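Reddale Technical College
The student robotics program has begun its fall project. This thread sets out the task, the schedule and how members of the college may follow the work.

Reddale Technical College
The task for this term is dish handling. Each team must program a robot arm to pick up a dish, carry it to a rack and release it between the prongs. Teams work from the same set of household dishes.

Reddale Technical College
Three teams are enrolled. They are led by Siriporn Luangrath, Panya Nuchit and Munther Zoubi, all second-year students. Napaporn Mahawong supervises the laboratory and will serve as judge on the day of the trials.

Reddale Technical College
Every arm is fitted with a small camera at the wrist. Students guide the arm by hand control, record each attempt and use the recordings to train their software. The teams have logged 156 attempts since the end of August. Their shared goal is 200.

Reddale Technical College
Curved dishes remain the hardest part of the work. The fingers must close on the rim at the correct angle – a small error there becomes a large one at the rack.

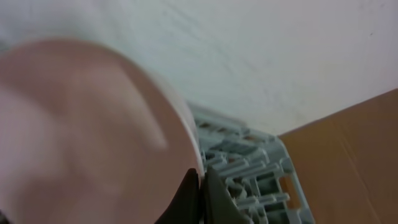 Reddale Technical College
Scoring will favor steady placement over speed. A dish that leans against its neighbor receives half credit. A dropped dish ends the attempt, and the team may begin again after a reset of the table.

Reddale Technical College
The trials will be held on October 28, 2026, in Room 2236. Students and staff are welcome to attend. Questions on the rules should be sent to Napaporn Mahawong through the laboratory office.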